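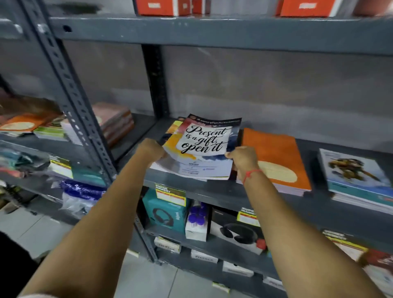
Jul 24, 2026

Feroda handset, second sample, bench 2. The first sample is back with Trarninlow, who want to know what we did to it. We charged it.

Battery first. Full charge from flat took 166 minutes with the charger in the box. The box says "fast." Then video loop at half brightness, wifi on, SIM in, until it gave up. Weight is 208 g with the case, which nobody should buy.

Camera app still opens to the selfie side after every restart. Logged it again under the same ticket as last time, which Kedberg had closed as "user preference." Reopened, with a short note about my preferences.

Bluetooth: paired with the Berrada earbuds on the third try. Dropped them when the phone went into my back pocket, fine in the front one. Repeated with the other pair of pants, same result. Need a proper range test down the hallway before I write "pants" in a report.

Screen is good. I went looking for something to complain about and had to settle for the auto brightness, which dims around 30 seconds after you stop touching it, even while you're reading.

Fingerprint reader likes my thumb and ignores my index finger. Re-enrolled both, no change.

To do:
Range test, hallway and stairwell
Repeat charge time with the Kedberg charger
Ask Trarninlow if the August firmware touches the camera bug or just the wallpaper
Find the SIM tool. It was in the drawer.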